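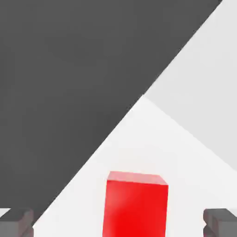 How to Make a Clarified Milk Punch

Posted in Drinks by Randi Åberg

Clarified milk punch is a batch drink. Acid in the punch curdles the milk, and the curds trap color and tannin as the liquid passes through them. The finished punch is clear, pale and slightly silky. Start in the evening and filter overnight.

You need:

30 ml simple syrup
60 ml fresh lemon juice, strained
120 ml strong black tea, cooled
240 ml dark rum
120 ml whole milk
A fine strainer and paper coffee filters

Use whole milk. Skim milk forms a weak curd and the punch stays cloudy. Ultra-pasteurized milk works poorly for the same reason.

1. Combine the rum, tea, syrup and lemon juice in a pitcher. Taste it now. Clarifying softens the acid, so the mix should be a little sharper than you want to drink.

2. Pour the milk into a second, larger container. Add the punch to the milk in a slow stream. Do not pour the milk into the punch; the curds come out too fine and clog the paper.

3. Leave it alone for 30 minutes at room temperature. Do not stir hard or shake.

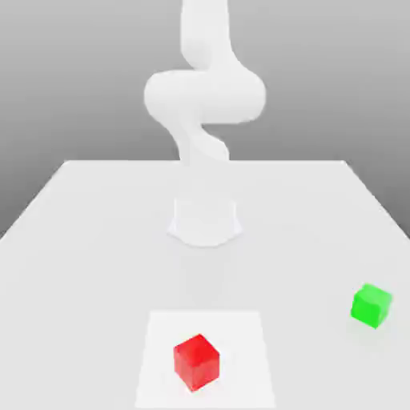 4. Set a coffee filter in the strainer over a clean jar and ladle in the mixture, curds included. The first cup will run cloudy. Pour it gently back over the curds and let it drip again.

5. Cover and refrigerate for 8 hours while it drips. Do not press or squeeze the curds.

6. Bottle, seal and chill. Serve two ounces over one large ice cube.

If the punch is still hazy, run it through a fresh filter. If it never curdled, add lemon juice a teaspoon at a time until it does. Chae-won Min's version swaps the black tea for roasted barley tea and needs no other change.

2445 shares | 8 comments

This site uses cookies. By continuing to browse you accept our cookie policy. OK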